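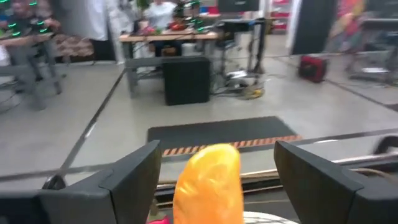

When I got Hòa Vi on the phone she was between sessions at Davex, eating a late lunch, and she talked for the better part of an hour about teaching robots by hand (she warned me she would!). She has been at it since January, and before that she repaired sewing machines, which she says was good training for the patience.

"People think I write code all day," she told me, laughing. "Mostly I hold a pair of handles and pick things up. The arm does what my hands do, and we save the whole thing, and then I put everything back and go again."

A full set for one task is 400 tries, and her group finished 497 on the last one because a few came out sloppy and she wanted spares. I asked whether she gets bored. She thought about that for a good while.

"The soft things keep you awake," she said. "A block is a block. Something squishy gives when you close on it, and you can't feel that through the handles, so you have to watch the fingers and learn to stop early. My first week I squeezed everything like a lemon."

Deepak Vashisht, who looks over the recordings afterward, came on the line for a bit too, and he was just as happy to chat. He likes it when she fumbles, as long as she recovers. "If every grab is perfect, the robot never sees what to do after a bad one," he said. "Hòa used to delete those. I had to beg her to leave them in."

She still deletes a few, she admitted once he had gone back to his desk. Then she had to go herself, with 21 more tries to get through before the next person needed the handles.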